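**Fustmont robotics club takes its block-stacking arm to Tarkton, on a screen**

FUSTMONT – The high school robotics club will enter the Tarkton student automation contest in May with an arm that exists only in software. Club members call the project Isico. It is supposed to pick up colored blocks from a table and stack them in a set order, with no one at the controls.

The club's progress sheet lists 134 practice runs and 30 completed stacks. It doesn't say how many of those stacks were started from the same layout, and a program that has learned one arrangement of blocks may be lost when it meets another. Members said they hadn't sorted the runs that way yet.

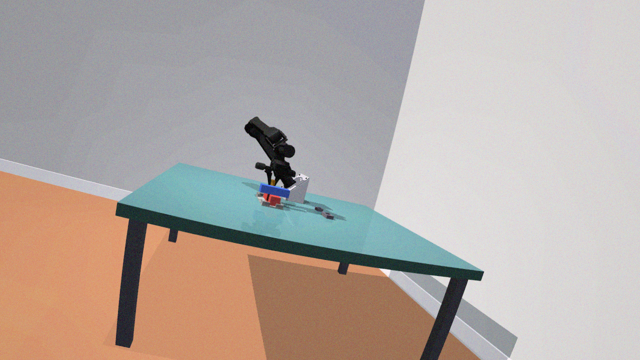
Contest rules allow simulated entries in their own division, which drew 3 teams last year. Judges will load a layout the students haven't seen and give each program ten minutes. Points are taken off for any block that leaves the table.

The school board paid for the computers and has described Isico as "factory-ready training." That is a stretch. Simulated blocks don't chip, and a simulated motor has only the faults somebody typed in. The club has no real arm to test its code on, and the board hasn't said whether it will buy one.

Meetings are held after school in the shop wing, a 1937 addition with too few outlets – extension cords run in from the hallway. New members are welcome through the end of the term. No programming experience is needed.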